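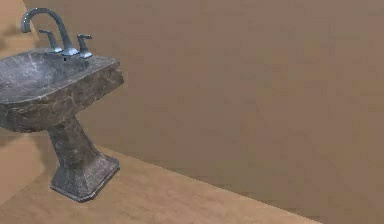
Jonia Lodging Listings
README and data card
Maintainer: Lợi Huỳnh
Last revised: 25 Oct 2019

Summary

Jonia is a table of lodging listings for small coastal towns. Each row is one property: a guesthouse, a hostel, a small hotel or a rented apartment. The release holds 500 properties in two regions, Flekberg and Châu. It was put together to test search filters and price sorting on a travel site, and it has been used for little else so far.

Files

listings.csv — one row per property
rooms.csv — one row per room type, joined to listings.csv on property_id
regions.csv — region codes and names
CHANGES.txt — changes by release

All files are UTF-8 with Unix line endings. Fields are separated by commas and quoted only where needed. Place names in Châu carry full diacritics. If they come out garbled, the file was opened with the wrong encoding; some spreadsheet programs guess wrong when a file is opened by double-clicking. Use the import dialog.

Fields in listings.csv

property_id: integer, unique, never reused after a property is removed.
name: as the owner writes it, including capitals.
region: FLK or CHU.
type: guesthouse, hostel, hotel, apartment.
beach_m: walking distance to the nearest public beach access, in meters. Measured along paths, not in a straight line.
open_from, open_to: first and last month of the season, as integers. Both are blank for properties open all year.
breakfast: yes, no, extra. The value "extra" means breakfast is sold on site but is not in the room price.
checkin_latest: local time, 24-hour clock. Blank means no stated limit.
pets: yes, no, ask.
notes: free text, mostly English.

Fields in rooms.csv

property_id: see above.
room_type: single, double, twin, family, dorm.
bath: private, shared.
sleeps: maximum guests, children included. The highest value in this release is 16, for a dorm.
price_low, price_high: price per night for the room (per bed for dorms) in local currency, taxes included.
min_nights: shortest stay accepted in high season.

Collection

Owners filled in a form in English or in the local language. Answers were typed into Imell, our entry tool, which checks ranges and rejects duplicate names within a region. Prices were then compared with the owner's own posted rates. Where the two differed, the posted rate was kept and the notes field says so.

Distances were measured on a map by one person. Where a property has more than one entrance, the main one was used.

Missing values

An empty field means the owner did not answer, except in open_from, open_to and checkin_latest, where blank has the meaning given above. The code 99 in min_nights means the room is let by arrangement only. Filter it out before computing averages — this has caught people more than once.

Known problems

Season months for Châu follow the dry season and may run across the new year, so open_from can be greater than open_to. Code that assumes otherwise will drop these rows.

The type field is what the owner calls the property. A guesthouse in Flekberg is often closer to what Châu owners list as a hotel. Do not compare types between regions.

Ferry and bus schedules were dropped in release 2 and will not come back. They went out of date faster than they could be checked.

Not suited for

Booking. Prices are a record of one season and are not updated between releases. The table has no availability data and no guest reviews, and it should not be used to rank properties by quality.

Corrections

Send corrections to the maintainer with the property_id, the field name and the new value. Corrections received before the end of October go into the next release. Owners who want a listing removed only need to give the property name and region.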